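Can a Robot Put Away My Dishes Yet?

I hate putting away dishes. Washing them I can live with (warm water, a podcast, nobody bothers me), but the stacking and sorting afterward makes me want to eat off paper towels for the rest of my life. So when my editor asked who wanted to spend a few weeks finding out whether machines can do our chores yet, my hand was up before she finished the question!

I started with the easy stuff. My Hullix floor robot has been bumping around the apartment since September, and I love it, even if it did try to eat a phone charger. Vacuuming is pretty much solved. Floors are flat and dirt doesn't care how you grab it.

Dishes are another story. At Brasusis, a small outfit that builds arms for home kitchens, I watched a machine try to lift one bowl off a stack of bowls. It took 36 seconds. I timed myself at home that night and couldn't even get a decent reading, I was done so fast.

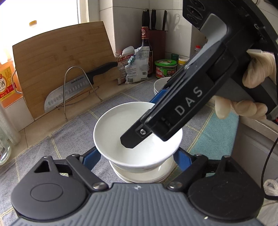 The trouble is mostly in the fingers. Bowls nest. Plates sit so close together that you have to get under a rim before you can lift anything, and you and I do that by feel, usually while thinking about something else. A gripper with two stiff fingers has to come in at the right angle, squeeze hard enough to hold on and gently enough not to chip anything. Then it has to do it all again for a plate that's a different size.

The engineers there keep a log, and they let me look. Out of 641 tries at moving a bowl, the arm had needed a person to step in on quite a lot of them. They were cheerful about it. Last year, they told me, it was most of them.

Shops are further along. Saraç, which packs tableware for restaurants, has three arms boxing plates all day long. But every plate is the same plate, and it shows up in the same spot every time. My cabinets have never been that organized, and I doubt yours have either.

I asked at Brasusis when I could buy one for my kitchen. "Some three years," they said, and then everybody laughed a little. I put my name on the list anyway.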